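Drying up, and where everything goes

I've had the same wooden dish rack for years and I'm far too fond of it. It's the plain sort, two rails with pegs and some round bars between, and I used to cram it so full that plates slid out whenever the fridge door banged. These days I put big plates in first, at the far end, then side plates, and cups go on a tea towel next to it. Stand the plates nearly upright, with a gap between each one (I skip every other peg if there's room), and they drain much faster.

Wood does need a bit of looking after. Mine gets a scrub with a stiff brush and washing-up liquid, then a night standing on end by the back door. Once it's bone dry I rub in a little Kauppinen board oil with an old sock. Don't drown it! I did that once and every plate smelled of oil until April.
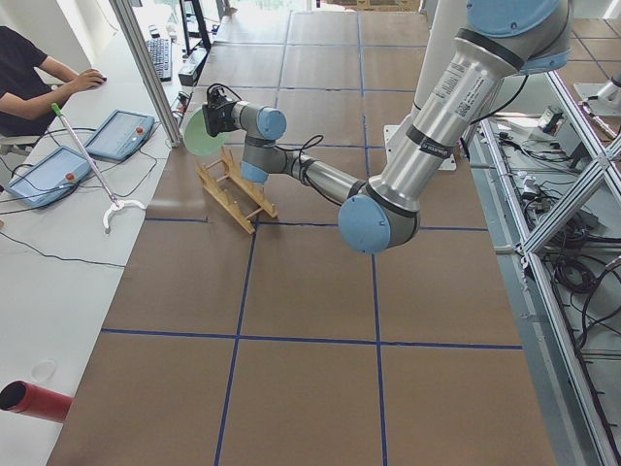
The other thing that's made a difference is giving the rack its own spot. When we were sorting out the kitchen I covered the worktop in brown paper and marked out where everything might live: rack, kettle, bread bin, chopping board. We lived with it for 3 weeks before drilling a single hole, and I moved the kettle twice. I'm left-handed, so the rack ended up on the left of the sink, and I wish I'd done it years ago.

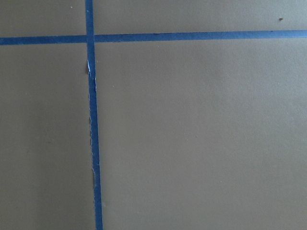
Masking out a worktop is cheap, but buy decent tape. I got a bargain roll from Demitz and it left gum all over the place, so now I use the Vostach one and pay the extra. Press it down with the back of a spoon, especially where two strips cross. Blue is good as it shows up nicely on a beige surface, though if an edge goes ragged, with those whitish fibres coming up, I'd replace that length before it collects crumbs. Pull old tape back slowly, low and flat against itself. For anything left behind, a dab of cooking oil, ten minutes, then hot soapy water.

Next job is the cutlery drawer, and I'm dreading it.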